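# Open day demo set - hang, drape, put away

November. Posted by the Plilta demo crew

README for the data recorded at the Gidard open day. Written fast, fixes later. If somthing here disagrees with the file headers, trust the headers.

## What it is

Hand-held gripper recordings of clothes tasks, made in front of visitors over one Sunday. Some takes are by us, the rest by visitors who wanted a go. No robot arm in any of this - all by hand, tool only. The arm was in the other room doing its own demo and its logs are in a separate release (see list at the end).

Goal was two things at once. Show people how we collect, and come home with takes we can train on. First one went well. Second one, mostly.

## Tasks

- `hang` - garment onto hanger, hanger onto rail
- `unhang` - reverse of that, garment ends up on the nearest flat surface
- `drape` - garment over the rail, no hanger
- `pocket` - paper or small flat item into a hanging organizer pocket
- `free` - visitor did whatever they liked

`free` is not labeled past start and stop. Don't train on it blind. Good for pretraining maybe, or for seeing how people who have never held the tool hold it (badly, then fine after two minutes).

## Size

- 27 visitors recorded, plus crew
- 50 takes per task for the four scripted tasks, after throwing out the dead ones
- `free` takes capped at 3,000 frames each, cut off hard at the cap, so some end mid-motion

The cap was a setting left over from the week before. Should have been higher. Noticed it after lunch, left it alone so morning and afternoon match.

## Setup on the day

Ground floor, brick wall side. Rack with the rail against the bricks, shelves off to the right, markers put out before doors opened. Ceiling lights on the whole time, we had no control over them. Calibration redone at lunch and again before closing.

Visitors came in small groups. Short talk, one crew demo of `hang`, then whoever wanted could try. Most did. Kids too but those takes are not in here, no consent forms for minors.

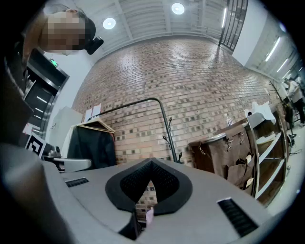 Wide lens, so expect heavy bending toward the edges. Straight things are not straight. Undistort first if your pipeline needs it, params are in `calib/`, one file for morning and one for afternoon. Don't mix them. We mixed them once and lost an evening to it.

Tool body takes up a lot of the picture. We ship a mask (`mask/body.png`) that blanks it. The mask is for the closed position and is a bit tight, grow it a few pixels for open.

## Layout

- `takes/<task>/<number>/video.mp4`
- `takes/<task>/<number>/pose.csv` - tool pose, marker world
- `takes/<task>/<number>/grip.csv` - opening width, mm
- `calib/` - see above
- `mask/` - see above
- `splits.txt` - train and held out, split by person

Timestamps in pose and grip are on the same clock. Video is on its own clock, offset in the header line of `pose.csv`. Sorry, yes, add the offset yourself. Script in `tools/sync.py` does it.

## Privacy

Faces are pixelated in the video. Done automatically then checked by eye, once, by one person. If you spot a miss, mail us the take number and we pull it the same day. No audio. Visitors signed a form at the door, the text is in `forms/`. Three people asked to be taken out later and they are out, which is why the take numbers have gaps. Gaps are fine, don't renumber.

## Known problems

- Tracking drops when the tool faces the ceiling or gets very close to the bricks. Pose is held at the last good value and `lost=1`. Filter on that.
- People standing close. Crew lean in to help, visitors wander through the back. We kept those takes. Real rooms have people in them.
- Dark garment, dark tool parts, low contrast. Contact moment is hard to see in many `hang` takes. Grip width is the better signal there.
- `pocket` labels start late in the first batch, maybe half a second. Not fixed yet.
- Hanger swings a lot after release. We stop the take at release, not when it settles. If you need a settled end state this set wont give it to you.
- One visitor is left handed and turned the tool right over. Poses look wrong, they are right.

## Baseline

Only ran one. Flilden small, 3,000 steps, `hang` and `unhang` only, default settings. Learns to approach the rail. Misses the hook-over part more often than not. Not tuned, not a claim about anything, just so you know the files load and train. Config in `baseline/`.

Would like to see someone try `drape`. We think it is the easier one but haven't run it.

## What we'd change

Bigger gap between groups. Spare battery on the table, not in the van. Lock the exposure. A second rack so the next person can practice while one records - the line got long after two o'clock and we rushed some takes, you can tell from the grip curves.

Also a better sign for the door. Lots of people thought it was a coat check.

## License

Research use, credit Plilta and the Gidard open day. Ask before selling anything built on it. Don't try to identify people in the video.

## Related

- Thongsuk arm logs, same open day
- Plilta folding set, version 2
- Marker board print files
- Notes for running a visitor booth
- Flilden small, config and weights

Contact: use the form on the Plilta project page | © Plilta | Back to top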